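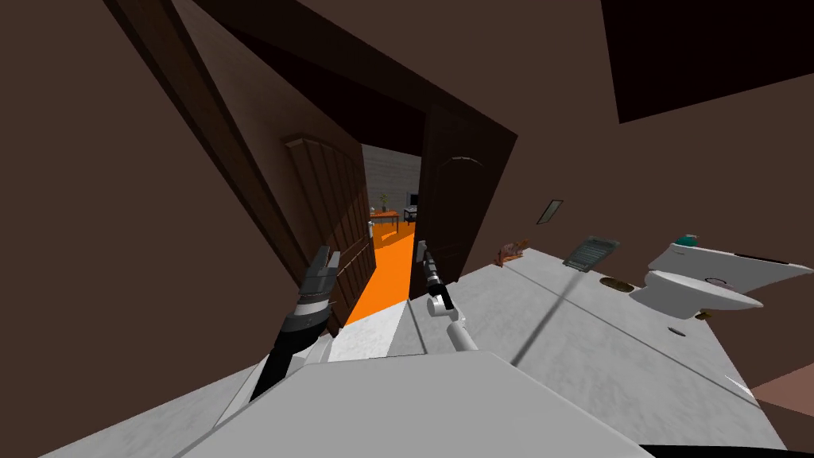
Section 4. Setting Up Your Wonduvard Blood Pressure Monitor

Read this section before taking your first reading. It applies to adult users only.

4.1 Installing the batteries

1. Turn the monitor over and slide the cover off.
2. Insert the batteries as marked inside the compartment.
3. Replace the cover and press the power button. The clock will flash.

Note: Stored readings are kept when the batteries are changed. The clock must be set again.

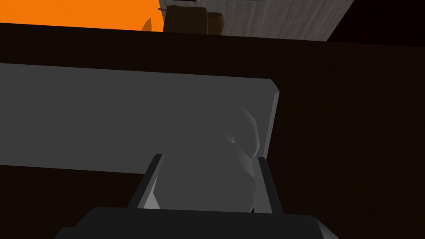

Pale gray rounded object on a gray slab

4.2 Fitting the cuff

1. Remove tight clothing from the upper arm.
2. Place the lower edge of the cuff 2 centimeters above the bend of the elbow.
3. Close the cuff so that one finger fits beneath it.

Caution: Do not place the cuff on an arm with a wound, an intravenous line or a dialysis shunt. Persons who have had breast surgery should ask their physician which arm to use.

4.3 Taking a reading

1. Avoid caffeine, smoking and exercise for 35 minutes beforehand.
2. Sit with your back supported and both feet flat on the floor.
3. Rest your arm so that the cuff is level with your heart.
4. Press START and remain still and silent until the cuff deflates.

Note: If the display shows error code 306, the cuff is loose or the arm has moved. Refit the cuff, wait a few minutes and repeat the reading.
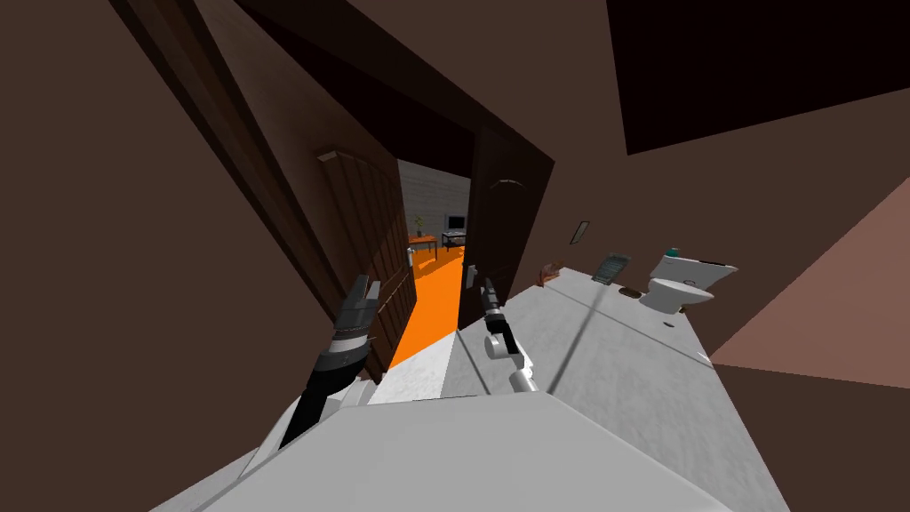
Open double doors and the room beyond

4.4 Keeping a record

The monitor stores up to 514 readings. Press MEMORY to view them – the most recent appears first. Take the monitor or a written record to each appointment.

Caution: Do not change the dose of any medicine on the basis of home readings alone. Seek emergency care at once for chest pain, sudden weakness or difficulty speaking, whatever the reading.

Revision date: 2018-05-20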